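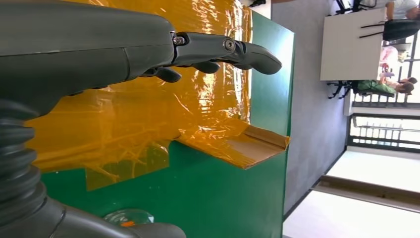
Moving an established hydrangea in fall

Asked by Mesfin Gudeta

I have a mophead hydrangea on the south side of the house that wilts every afternoon in summer, even when I water it in the morning. It has been in the ground 9 years and is as tall as my shoulder. I want to move it to the east side, where it would get shade after lunch. Can I do that in November, or should I wait until spring? We usually get a hard freeze by Thanksgiving.

2 answers

Keyvan Shahbazi
Wait until the leaves drop, then move it before the ground freezes. Dig the new hole first. Water the plant well the day before, tie the branches up with twine, and cut a circle straight down with a sharp spade, a foot and a half out from the stems. The roots are shallow but wide, so the ball will be flat and very heavy. Slide it onto a tarp and drag it. Plant at the same depth it was before, water again, and put down three inches of mulch, kept off the stems.
Don't prune it now. Mopheads mostly bloom on old wood and you would lose next summer's flowers. It may skip a year anyway.

Skostunstead
I did mine in early spring and it was fine. If your freeze comes that early I would wait. Also check the soil on the east side, mine was all clay and I had to dig in a lot of compost. No fertilizer the first season.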